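Going back to work after 7 years home, does it even pay?

hondon_mom
I left my job when my second was born and now I've got an offer at Trammont, day shift, starting in February. Take-home would be $1,841 a month and daycare for the little one is $434. My mother-in-law thinks I should wait till both are in school. Has anybody here gone back with a small kid, and was it worth it?

gamimska
Do it!! My sister waited and she still regrets it.

Đặng
I went back when mine was three (my aunt had opinions too). Daycare isn't the only cost, so write down gas, lunches and the days you'll lose to ear infections, then look at what's left. Ask about sick days before you sign, and ask if they'll let you swap shifts. I was way more scared of the shop floor than of the money, I'd forgotten everything and half the women I started with had moved on. But you pick it up again, bit by bit. First learn where things are, then which tools go where, and after a while you're the one showing the new hires. I'd take the offer.
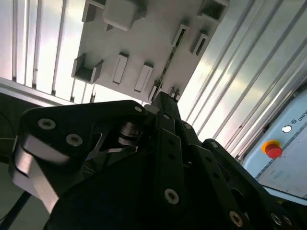
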